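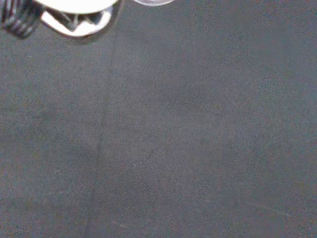
Wrist cam keeps losing the table, any ideas before we start training?

Posted by Pusix, 1 June 2025

Hi all, long-time lurker from a uni robotics club. Our second-year project is teaching an arm to pick up small objects from demonstrations, and we're using a little camera on the wrist plus one overhead. We've collected 1556 demos so far (my shoulders will never forgive me) and I only went back through the wrist footage last night. Heaps of it is just grey mat with a bit of gripper poking into the corner. No object, nothing to steer by, and then the part we're meant to grab turns up at the last moment.

So do I bin all that footage and start again with the camera tilted, or is it fine to leave it in? Our supervisor is away until the showcase is nearly on us and the club is split. One half wants to put coloured tape on the mat so there's something to look at. The other half reckons that's cheating. I'm mostly worried the thing will learn the creases in the fabric and fall over the minute we swap the mat.

Any advice much appreciated, we've got until October.

Durkex

Don't bin it! We did exactly that in our club and regretted it for a whole semester. Blank stretches are normal for a wrist view, the arm has to travel over nothing to get anywhere, and your overhead camera should be carrying that part of the job anyway. Check the two streams are lined up in time first. Ours had drifted and we spent ages blaming the mount.

What I'd do is train one quick run on about 1000 of the demos, leave the rest out for checking, and see where it goes wrong. If it fails on the approach, look at the overhead view. If it gets there and fumbles the grab, then have a go at the tilt. Just remember that once you move the camera your old wrist footage doesn't match the new stuff, so please don't mix them without keeping a note of which is which (ask me how I know).

On the tape, I'd leave it off. It isn't cheating as such, but the arm could easily latch onto it and then you're stuck with that tape forever. Your crease worry is fair enough. Shift the mat a bit between sessions, spin it round, give it a go with the lint roller some days and not others. Cropping and brightness jitter when you train will help too.

Lodau

get a wider lens

Magalhães

Agree with most of what Durkex said, but I'd go a bit further on the mat. We used 2 different ones and swapped them every session, and it was a bit of a pain but I'd do it again. Cheap felt offcuts from the fabric shop are fine.

Also have a look at your exposure. If you've got pale parts on the gripper and a darker mat, auto exposure can wander all over the place as the arm moves. Lock it if your camera lets you, and write the setting down somewhere other than the whiteboard, ours got wiped.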